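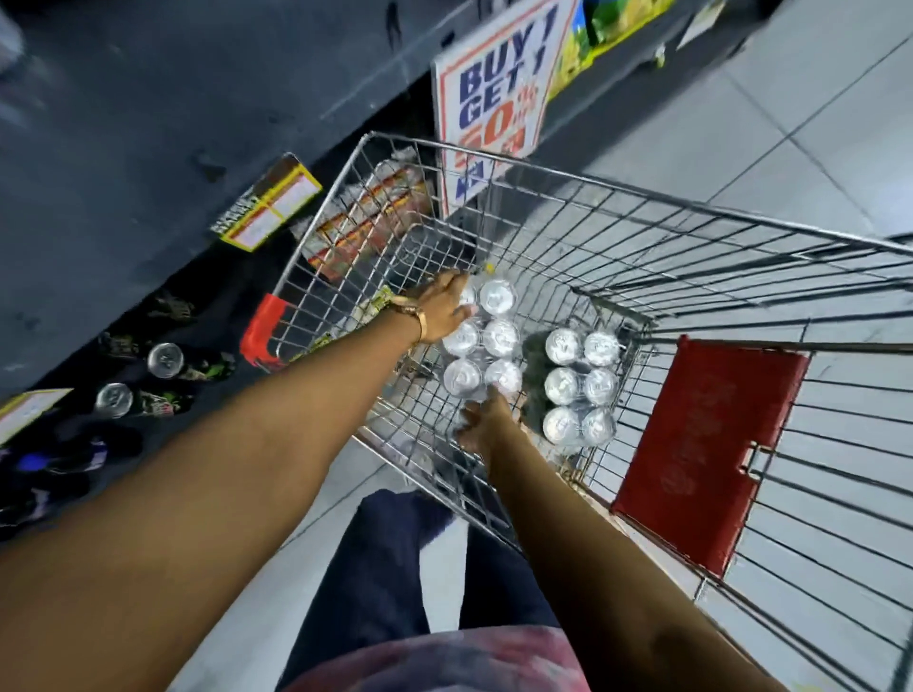

3. Recording Task Demonstrations

3.1 Setting and participants

The demonstrations used in this study were recorded as part of the Stakgate project, a one-semester course in which students build a learning pipeline for a two-armed mobile robot. Recording took place in a grocery aisle, with ordinary shelving, price labels and a wire shopping cart. We chose groceries over the tabletop blocks used in earlier years of the course because students had complained that block tasks told them little about clutter, reflective surfaces or objects that sit close together.

The class had 16 students. Each one completed a short training session in January before recording anything. The session covered how to wear the head camera, how fast to move, and how to keep both hands in view during a grasp. Students were asked to dress as they normally would and to leave watches and jewelry on if they usually wore them. An earlier version of the protocol required plain sleeves and bare wrists, and the hand detector trained on that data did poorly on anyone who came in wearing something different.

3.2 Task definitions

We defined 3 task families: moving items between shelf and cart, rearranging items inside the cart, and straightening items on a shelf. Figure 2 shows a moment of cart handling, with both hands on a film-wrapped pack of cans, and a moment of reaching for single cans on a shelf. Both involve two hands, but they place different demands on the learner. A wrapped pack is one rigid object with two contact regions, and the hands have to stay coordinated while they hold it. Single cans can be handled separately, so the two hands may follow paths that have little to do with each other.

Each student recorded 10 demonstrations per task family. No script was given for the order of grasps. Students were told the goal and the starting arrangement, and they decided for themselves which hand to use and where to place it. 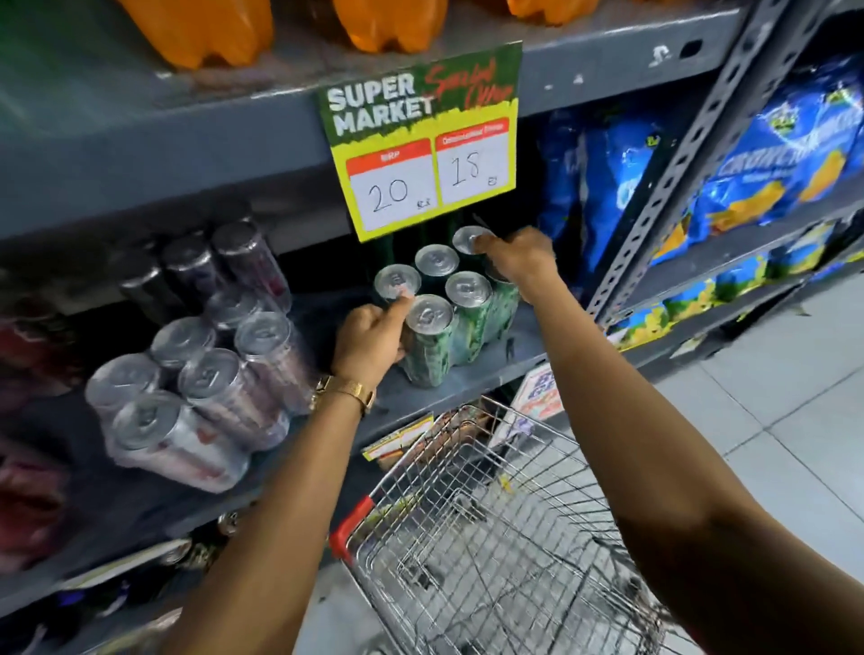

Leaving these choices open made the later labeling harder. Two students working toward the same goal often divided the work between their hands in different ways, and the first set of labels, written by Hamisi Masanja, treated each division as a separate strategy. This produced too many categories with too few samples in each. In the second pass, Senad Vukadinović merged them into two groups, shared-object and separate-object, which is the scheme used in the rest of this paper.

3.3 Segmentation and labels

Recordings were cut into segments with Fliltbridge, a browser tool written by students in the previous year's class. A segment begins when either hand starts moving toward an object and ends when both hands have released whatever they were holding. Segments longer than 30 seconds were reviewed by a second student and split if they contained more than one goal. Contact was labeled by hand. When the fingers hid the contact point, the labeler marked the contact as uncertain and did not guess at a location.

Cans caused most of the disagreement between labelers. Their lids look nearly the same from above, and in a tight group it is easy to assign a grasp to the neighbor of the can that was touched. Clear film added glare and creases that the automatic tracker sometimes read as object edges. We kept these segments in the training set but flagged them, so that results can be reported with and without them.

Figure 2. Two-handed grocery handling from the head camera. First image: a wrapped pack held in the cart (shared-object). Second image: hands on separate cans at the shelf (separate-object).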